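Election Mail and Ballot Paperwork at Home: Handling and Storage Tips

Compiled by Radek Ondrejka, Wutstead

Share this page

A household with three or four registered voters receives a steady flow of official mail before an election, mixed in with candidate flyers of the same size and color. The steps below keep the two apart.

Sorting

Open mail over a flat, dry surface. Put anything from the elections office in one tray and campaign literature in another. Slit envelopes along the short side so the return address stays whole. Do not open a ballot packet until the voter named on it is present.

Filling in the ballot

Clear away food and drinks first. Use a black ballpoint unless the instructions specify something else; gel ink can smear and felt tips bleed through. Put a sheet of plain card under the ballot. Keep the secrecy sleeve, if one is supplied, inside the outer envelope until needed.

Check the signature line before sealing. Steam does not reopen an envelope cleanly -- if a mistake is found after sealing, call the office and ask for a replacement.

Moisture

Gummed flaps seal themselves in a humid kitchen. Store unused return envelopes with a strip of wax paper under the flap, away from the stove and dishwasher. A damp sponge seals more evenly than the tongue.
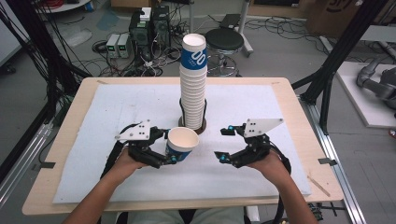 Keep the tracking stub, where there is one, until the results are certified. A 23-pocket accordion file holds several years of registration notices, polling place cards and stubs. Label pockets by voter, then by year.

Yard signs

Wipe corrugated plastic signs with dish soap and water, dry them on edge, and store them flat. Wire stakes rust at the soil line; sand them lightly and wrap them in newspaper. Check local rules for removal dates.

Next: Aisling Hegarty on reading a sample ballot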